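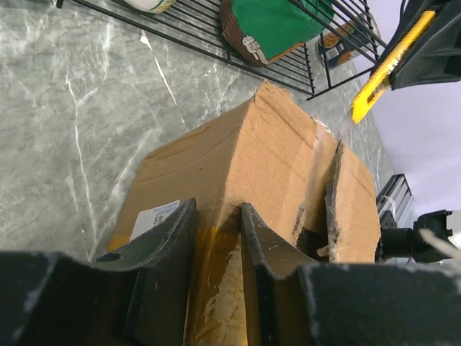

Brown cardboard box, gray countertop.

I'd never heard of the Potato War until Nazar Boiko called me up about it, and he kept me on the phone for most of an evening. I didn't mind one bit! Nazar has spent years transcribing the letters of a supply clerk named Viten, who marched into Bohemia with the Prussian army in the summer of 1778 and complained the whole way.

"People think it's a joke because of the name," Nazar told me. "But read the man's mail. He's hungry in August. By September he's writing home for socks."

There are 98 letters, and Nazar has finished 69 of them. The handwriting is awful (he sent me a page and I couldn't make out one word), and Viten liked to turn the sheet sideways and write across what he'd already written to save paper.

I asked what he writes about when he isn't asking for socks. "Flour," Nazar said. "Bread wagons, who's late, whose horses died. There's an officer called Velari he just can't stand. Velari signs for oats that never show up, and Viten goes on about it for 30 lines."

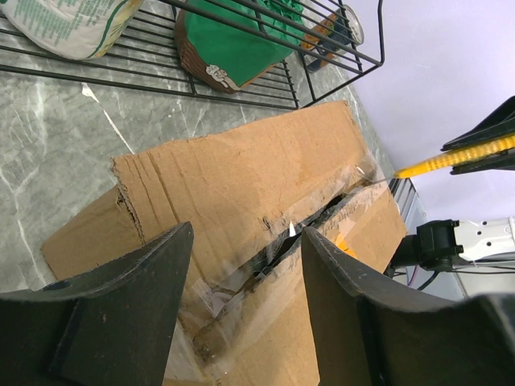 Digging up dinner

The name came from what the soldiers did with their time, which was hunt for food. Both armies sat in the hills and ate the countryside bare, and a lot of what they ate was potatoes. Viten wasn't a fan. He boiled his first one too long and called it "wet chalk," though by the fall he was trading tobacco for them.

Nazar works with Gorazd Grgić, who handles the maps. The two of them disagree about pretty much every campsite. "Gorazd wants a river in the letter before he'll put a dot down," Nazar said, laughing. "Viten gives you mud. I can't get him a river out of mud."

They hope to have the rest done by February, and a small press, Novudgate, has said it'll look at the manuscript.

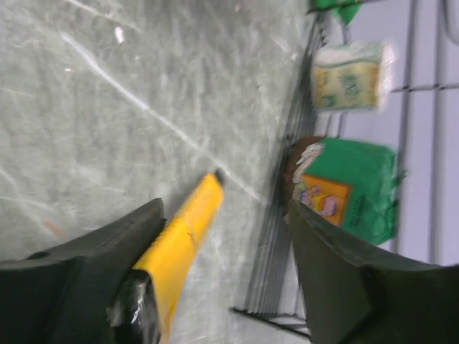 Did Viten ever see any fighting himself?

He heard some shots across a stream one morning and wrote two sentences about it. Most of the men he mentions by name got sick, and he spent more ink on the fever than on the enemy.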